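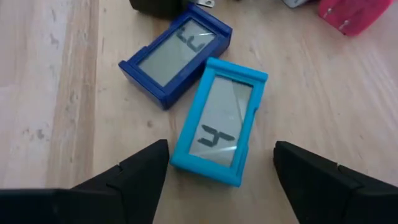

When Noémie Ouellet bought her terraced house in Cesholm, the chimney had been bricked up for 40 years and the front room never got properly warm. She wanted a real fire, but one that would sit happily in a room with plain white walls and no mantelpiece. I went round on a wet morning in July, with Ximena Hinojosa of Seltura, the firm that did the work, and we talked stoves over a pot of tea. Noémie likes her gadgets small and cheerful, like the two little digital displays on the light wooden tabletop, one bright cyan-blue and the other navy, and she had worried that a stove would look too old-fashioned. "I pictured something black and frilly," she says. "Then Ximena showed me the Jarlow and I was sold — it's all glass!"

Opening up the chimney took 2 days. "We found a lovely brick arch behind the plaster," Ximena says, "and a great deal of soot. I'd have cried if we'd had to cover that arch again." The flue needed a new liner from top to bottom, and the hearth was cut from a single piece of slate.
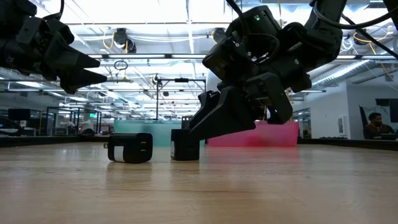

The slate was Noémie's choice, after she had carried samples from room to room for a week. "I drove everyone mad," she laughs. Ximena didn't mind a bit. She has been fitting stoves for 7 years and still gets excited when the first fire is lit. "You see people's shoulders drop. They just stop and look."

Next comes the back bedroom, where there's a tiny cast-iron grate that Noémie wants to keep. Ximena has already been up to measure it.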